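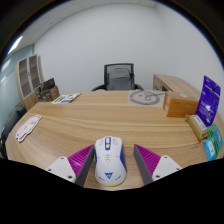 Subject: Re: Items left on the table in the Vasseur reading room

To: Grireddale Building Users list
From: Harish Fernandes, Facilities Office

Dear colleagues,

Thank you to those who replied to the January notice. The large wooden table in the reading room is shared by all 37 groups registered with the Dernar wing, and it must be clear by 5 p.m. The items now on it have not been claimed. They are as follows:

Computer mouse, white with blue side panels and thin yellow trim, with a blue emblem resembling a W or a crown
Flat card cutout, pale pink, irregular outline
Papers or printed card, partly green and blue, at the far left corner
Pale gray sheet with a simple face drawn inside a large circle
Closed cardboard box with a small white label on one end

Owners are asked to collect their property from the table or to reply to me directly, stating which item is theirs. The box will not be opened by this office. Anything still unclaimed after 3 working days will be moved to the Bevel cupboard on the ground floor and entered in the lost property book.

With regard to the question raised below, the printed sheets will be treated in the same way as the other items. Paper is not to be put out for recycling until the holding period has ended, even where it appears to be scrap. Groups that need material to remain in the room overnight may request a shelf by writing to this address with the name of the group and the dates required.

Regards,
Harish Fernandes
Facilities Office, Grireddale

Wim Van Acker wrote:

> Dear Harish,
>
> Our group has the reading room booked for the morning
> session and will need the full table. May we set aside
> whatever is on it, and may loose paper be recycled? Last
> term a set of drawings was thrown out by mistake, and I
> would not wish this to happen again. We would also be
> grateful to know where computer accessories should go, as
> the front desk no longer accepts them.
>
> With thanks,
> Wim Van Acker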